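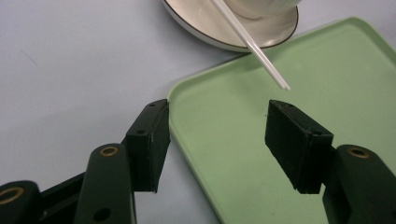
I've been meaning to write about breakfast for ages, and this month I've finally got round to it, mostly thanks to my week in Brilonbridge at the end of May. I went up to help my sister move flat (third floor, no lift, a piano stool that weighs more than a piano) and ended up eating in the same café five mornings out of seven. It's called Salinas, it's on the corner by the bus station, and if you're ever up that way please go and have the tomato toast.

I know, I know, it's tomato on toast! But I've been making it at home ever since and I've eaten so many tomatoes that the man at the greengrocer's now asks if I'm feeding a school. The owner, Nicanor Domínguez, was kind enough to talk me through it while I was waiting for my sister to find her keys. He grates the tomatoes on the big holes of a box grater, straight into a sieve, and leaves them there while he does the bread. I'd always chopped mine, and then wondered why the toast went to mush. You lose a lot of juice his way, but he keeps it for soup, and so do I now.

The bread matters too. He uses a plain white loaf, a day old, cut thick and toasted quite hard. Garlic rubbed on once, lightly (I did it three times on my first go and nobody at work would sit near me). Then the tomato, then salt, then oil, and more oil than you think. I measured what I was using at home and it came to a mean little teaspoon. Double it, then put a bit more on.

Anyway, the other thing I wanted to tell you about is my mornings in general, as a few of you wrote in after the last newsletter to ask how the "no phone before breakfast" business was going. I'm on day 27 and it's going better than I expected, with two slips, both of them on the train. What I've noticed is that I eat more slowly. I used to be able to get through a bowl of porridge without tasting any of it, and now I sit there looking out at next door's cat and thinking about nothing much. I've even started laying things out the night before, cup and spoon and all, like my gran used to. She had a whole system with the marmalade, which I'm not going to go into or we'll be here until September.

Somebody asked what I do about the news. I have it on the radio, low, and I turn it off if it's making me cross. Somebody else asked if I'm still getting up at six. No. That lasted four days.

Now, porridge, while I'm on the subject. Jean from the walking group swears by soaking the oats overnight and I've come round to it, but with one change: I use half water and half milk for the soak, and then only water in the pan. It comes out lighter. If you're putting fruit in, stewed rhubarb is lovely at the moment, and I've got so much of it on the allotment that I've been leaving carrier bags on people's doorsteps. If one turned up on yours, you're welcome, and I'd quite like the bag back.

I've also had a go at making my own marmalade (wrong time of year, I used ordinary oranges and a lemon) and it hasn't set. It's delicious poured over yoghurt, so I've written "orange syrup" on the jars and I'm saying no more about it.

A few bits and pieces before I go. The reader breakfast swap is on again, same as last year: you send me the thing you eat most mornings, I pass it on to another reader, and you get theirs in return. You then have to eat it for a week and report back. Last time I got cold rice with a fried egg and pickled cucumber and I still have it at least twice a month. Just reply to this email with your recipe and anything you can't eat, and I'll match everyone up as best I can.

The library talk on old bread ovens has been moved to the small room upstairs, so do get there early if you want a chair with a back. And thank you to everyone who sent tips for getting tea stains out of a flask. Bicarb and boiling water, left overnight, was the clear favourite, and mine looks like new inside.

I'm off to do the tomatoes. Next time I'll tell you about the pancakes, if I can get them to come off the pan.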